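Clullex Soft Finger Kit for parallel grippers
Reviewed alongside the Plakovitz three-finger hand
Equipment > End effectors > Fingers and pads

Price: $179 per kit
In the box: 2 silicone fingers, mounting plates, screws, hex key
Fits: most parallel grippers with a standard bolt pattern (check the drawing before you order, please)
Status: in stock

If you read my page on tray bussing you know I have a soft spot for boring jobs. Boring jobs are where a gripper shows you what it's made of! So when the Clullex kit and the Plakovitz hand landed on my bench in the same week, I skipped the usual blocks and cups and went straight for the shopping cart handle. Grab the bar, hold a wipe, clean the bar, let go, push the cart out of the way. People do it half asleep. A gripper has to hold something floppy and squash it against something hard and round, and that's a mean little combination.
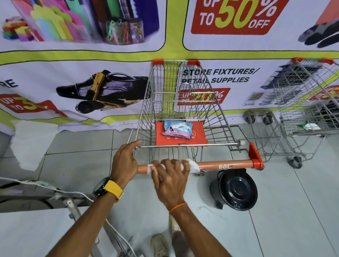
5 min read

One hand steadies the bar near the end while the other rubs a crumpled wipe along it. I want you to look at the wiping hand for a second, at how the tissue is just squashed between the fingers and the bar. There's no neat pinch anywhere. Most gripper demos I've sat through hold a folded cloth by one corner like a waiter with a napkin, and then everybody wonders why the corner is clean and the bar isn't.

So that was my bar to clear (sorry). Can the fingers wrap a wad of tissue onto a tube and keep it there while the arm travels?

The setup

Both end effectors went on the same Zervas arm, bolted to a heavy base, with the same wrist and the same cable run. I used the Lerura controller for everything, partly for its force limit settings and partly because I already know where all the menus are. The cart stayed put with its wheels blocked for the wiping runs. For the wipes I used plain dry tissue first and then the wet kind out of a tub, and they behave like two totally different products, so if a seller shows you one, ask about the other.

The Clullex fingers

These are fat, ribbed silicone fingers with a gentle inward curve, and they bolt on in place of your normal metal ones. Swapping them took me one cup of coffee. They bend when they meet something, and that bend is what you're paying for. Close them over a cart handle with a wipe in between and the tissue spreads out along the finger, so you get a nice long contact patch instead of a dot.

I did 19 passes with dry tissue before the first one shredded, all at the low force setting. I was thrilled! Then I tried the wet wipes and had to eat some of that enthusiasm. The fingers get slick, the wipe creeps toward the tips, and after a few passes it's hanging on by a fold. Turning up the force helps the grip but now the arm is dragging on the bar and the motion gets jerky. I ended up roughing the inner ribs with a sanding sponge, and that fixed most of it. Clullex sells a textured version of the pad that I haven't tried yet.

One more gripe: the fingers are long. Where the bar meets the end cap there's not much room, and the tips kept bumping it. You'll want to stop your path a little short and do the ends as a separate move with the wrist turned.

The Plakovitz hand

A whole different animal. Three stiff fingers with rubber pads, its own motor for each, and a thick manual that assumes you've already read another thick manual. It holds a wet wipe like it's angry at it. Zero creep, and the grip on the bare bar is terrific, firm enough that I'd trust it to steer.

But the wiping! Those pads are small and firm, so the tissue gets pressed in three places and floats everywhere else. I could see dry stripes between the pads after every wet pass. You can cover it by going over the bar again with the hand rotated a touch, and it does come out even, it just takes longer. A full handle, ends included, took me some 31 seconds this way and the Clullex beat that easily once I'd sanded it.

Cost matters too. I'm not going to quote a price on the Plakovitz because it's sold by request and your quote won't match mine, but you could buy a good stack of Clullex kits for it.

Pushing the cart with the wipe still in hand

I almost left this part out of the test, and I'm glad I didn't, since it's where the ranking flipped.

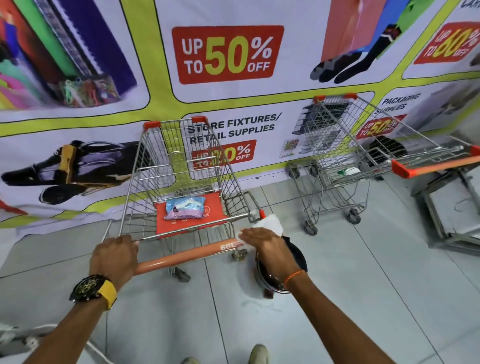

LERURA WORKSHOP, February

Two hands on the bar, cart rolling, and the right one still has its tissue pressed against the orange tube. Nothing gets set down. For a person it's a non-event. For a single-arm setup it means the gripper has to do two jobs at once, holding the bar hard enough to push and holding the wipe so it doesn't drop on the floor and go under a caster.

The Clullex fingers don't love it. They flex under load, so the cart wanders a bit before it follows, and if the path has a turn in it the whole thing feels like steering with oven mitts. The wipe stays in, though, I'll give them that. The Plakovitz hand pushed straight and turned when told. I parked a second cart off to the right and steered past it on the tile with room to spare.

Kalliopi Vrettos ran the same push on her own rig on Friday and got the same wander with the soft fingers. She cut it down by gripping closer to the middle of the bar and slowing the start. I tried it her way and yes, much better, though you lose some leverage when you need to swing the front end around.

Controller notes

On the Lerura, set the force limit per move and leave the global one alone. I had mine global for a whole morning and couldn't work out why the approach was so timid. Also turn on the contact pause before the first touch. Bars on wire carts give a little, and without the pause the arm starts sliding before the wipe has settled.

Which one I'd buy

For wiping with the cart parked, the Clullex kit, no question. It's cheap, it's quick to fit and the coverage is lovely on anything round (I've since used it on a stair rail and a broom handle). Budget an evening for the sanding if you use wet wipes.

If your robot also has to move carts around, go for the Plakovitz and live with the extra pass.

Spare fingers are listed separately under Fingers and pads. Order them with the kit if you can. The mounting plates are the same, so the old ones just unbolt.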